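6.4 Recovering from a cloth jam (Brikik hand-held grippers)

Cloth is the one material that can jam a Brikik gripper while weighing almost nothing. If the fault tone sounds with fabric in the jaws:

1. Stop pulling. Both hands.
2. Keep the cloth between the two grippers, with a little slack.
3. Open the left jaws first, then the right.
4. Check the finger pads for threads. Error 670 means you missed one.

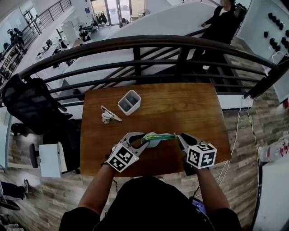 Figure 6-2. Fabric strip held at both ends, marker cubes uncovered.

5. Close and open each gripper six times, then start a new recording.

CAUTION: Do not yank. The fabric will survive. The finger hinge, rated for 4,000 cycles, has less patience.

NOTE: A cloth draped over a marker cube also stops tracking, with the same tone. Gratow firmware before 2/27/18 can't tell the two apart.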